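The Small Parts Problem

A pump that costs as much as a family car can be stopped by a seal that costs less than a cup of coffee. Anyone who has worked in maintenance knows this, and most of them have a drawer to prove it. The drawer holds O-rings, gaskets, flat washers and grommets, some in bags and some not, and at least half of them came from somewhere the label no longer says.

Graveck makes industrial dishwashers and parts washers at a plant on the edge of Destard. Two years ago it began keeping track of every warranty call that came down to a rubber part. In the first twelve months there were 504 of them. The motors were fine and so were the control boards. The door seals had gone hard, or the drain gaskets had swollen until they would no longer sit in the groove.

The company had been buying its seals from three sources, with the drawings saying only "rubber, black, 70 Shore A." That number is a hardness. It says nothing about what the rubber is made of, and two parts with the same hardness can behave very differently once they meet hot water and detergent.

Nitrile is the usual choice where there is oil or fuel. It is cheap and tough, and it is easy to find in standard sizes. It does poorly in sunlight and ozone, and it ages faster than people expect in hot air. EPDM handles steam, hot water and many cleaning chemicals well, but mineral oil will ruin it. Silicone stays flexible over a wide range of temperatures and tears easily. Fluorocarbon rubber will put up with heat and most oils, and the price reflects it.

Graveck's machines need something that can live with hot alkaline water on one side and, in the case of the parts washers, a film of grease on the other. The old drawings left that choice to whoever was filling the order. Some batches were nitrile and some were EPDM, and at least one was a blend that no supplier would put a name to.

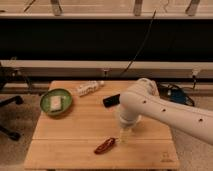 Kwok, who took the calls from customers that first winter, remembered being told more than once that the new seal had gone in the same way as the old one and had lasted nearly as long as the box it came in. The buyers wanted to know why a part with the same number could be a different part.

The answer was to rewrite the drawings, which took longer than anyone planned. Each seal now has a compound called out by type, a hardness with a tolerance, and a limit for compression set. Compression set is the amount of squash a seal keeps after the load comes off. A fresh gasket springs back. A tired one stays flat, and a flat gasket leaks. The test is simple enough to run in a small shop: clamp a sample to a fixed thickness, put it in an oven for a set time, let it cool and measure it.

Most of the new seals come from Clader, a molding shop that runs compression and injection presses and does its own mixing. Mixing in house matters more for rubber than it does for many plastics. A thermoplastic pellet arrives finished, and the molder melts it and shapes it. Rubber is still being made while it is in the press. The cure happens there, under heat and pressure, and a few degrees or a minute either way will change the part. Pull it early and it is soft and gummy in the center. Leave it too long and it may come out brittle.

Flash is the other daily concern. It is the thin skin of rubber that squeezes out where the two halves of the mold meet. On a flat washer it hardly matters. On a sealing lip it can hold the lip off the surface and start a leak. Small parts are often tumbled at very low temperature so the flash snaps off. Larger ones are trimmed by hand, and a good trimmer is hard to replace.

A single mold at Clader makes 2000 drain gaskets before it comes out for cleaning. Residue builds up in the corners of the cavity, and the parts start to show dull patches before they go out of size. The shop used to wait for the dull patches. It now cleans on the count.

Storage has changed as well. Graveck's spares used to hang on pegs by a south window. They are now kept in closed bags in a dark cupboard, away from the electric motors on the test bench, which give off ozone. Each bag carries the compound and the quarter it was cured. Older stock goes out first.

The door seal now costs 3 times what it did. Warranty calls for rubber parts fell by more than half in the second year, and most of those left were on machines built before the drawings changed. The next job is the hose grommets, which are still listed as "rubber, black."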